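Print | E-mail

Firnville Robot Cell: Project Report
2020-10-28

Looking after the Nel cell has been our job ever since July, and we have grown rather fond of it.

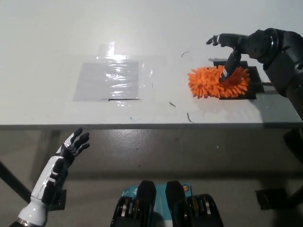

Grit in the finger joints was our biggest worry. We now check both hands after 146 wipes, and we go over the table too — small dark strands collect near the orange mitt, and any of them can work into a knuckle. The Kirkum grease lasts four checks.

Print | E-mail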